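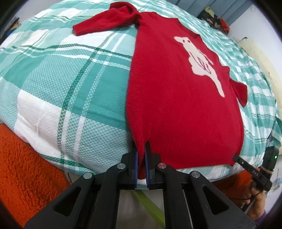
红色针织毛衣,平铺在格子床单上

数据库迁移到 Prosser 4 的几点说明

Evar 内部工具组已将工单系统的后端数据库由 Flotton 换成 Prosser 4。安装过程中遇到的问题记录如下,供仍在使用旧版的各站点参考。测试环境为 64 位服务器,简体中文系统区域设置。

一、安装程序在检查依赖项时退出,返回代码 582。日志只写“前置条件不满足”,没有列出具体组件。逐项排查后确认,起因是安装路径含有中文字符。把安装包复制到纯英文路径,并将 TEMP 和 TMP 两个环境变量一并指向该路径,重新运行即可通过。只移动安装包而不改环境变量,错误依旧。

二、服务账户。安装向导默认选用本机系统账户,这一设置在单机上可用,但备份任务需要写入网络共享时会被拒绝访问。建议事先建立专用的域账户,授予“作为服务登录”权限,并在向导第三页填入。安装完成后再改账户也可以,但必须通过 Prosser 自带的配置工具修改。直接在系统服务管理器里改,加密密钥不会重新生成,服务能启动,已保存的连接密码全部失效。

三、排序规则。旧库使用按拼音排序的规则,不区分大小写;新版默认按笔画排序。两者混用时,跨库联接查询会报排序规则冲突。该选项在实例建立之后不能更改,只能卸载重装。请在安装前用旧库的属性查询语句核对,抄下完整名称,包括末尾的后缀。

四、导入数据。附件表以外的数据用批量导入命令处理,每批 1,000 行,全部导入用时约 38 分钟。批次再加大,事务日志增长过快,在磁盘较小的机器上会中断。导入前将恢复模式设为“简单”,完成后改回“完整”,随即做一次完整备份,否则日志备份链不成立。

五、附件表。附件以二进制字段存放,批量导入命令对字段长度的处理与旧版不同,超长内容会被截断而不给出警告。目前的办法是用 Zadus 导出工具把附件先写成文件,再由脚本逐条写回。写回之后按校验值比对,不要只比较行数。

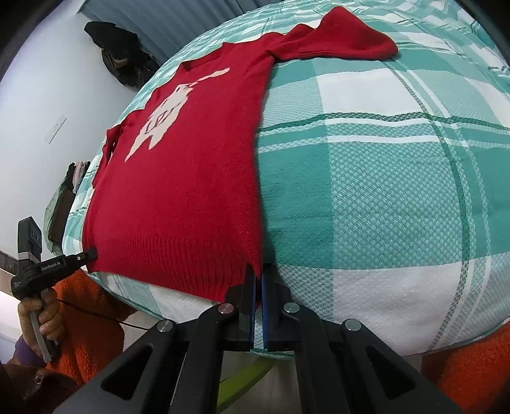
毛衣正面图案与下摆罗纹

六、客户端。旧驱动可以连接新实例,但日期时间字段的小数秒会丢失,导致按修改时间增量同步时漏掉记录。各客户端应改装 2 号驱动包,连接字符串中的驱动名称也要同步更新。仍使用别名连接的机器,32 位与 64 位的别名需要分别设置,两处不一致时,报表程序和主程序会连到不同的服务器。

七、防火墙。命名实例使用动态端口,服务重启后端口可能变化。建议在配置工具中把动态端口一栏清空(填 0 仍表示动态分配),另行指定固定端口,再添加入站规则。

八、回退。旧库在 6 月的快照仍然保留,设为只读。若新实例上线后需要回退,先停止同步服务,再修改客户端别名,顺序颠倒会把新记录写入只读库并产生大量错误日志。回退期间产生的工单须手工补录。

尚未解决的问题有一项:全文检索的中文分词结果与旧版不一致,部分由字母和数字组成的设备型号被拆开,检索不到完整型号。临时做法是在查询中改用模糊匹配,速度较慢,仅限型号字段使用。

本说明由 Carys Wogan 整理,更新于 2018-08-31。各站点安装时如出现其他错误代码,请将安装日志目录整体打包,连同系统版本和区域设置一并发给内部工具组。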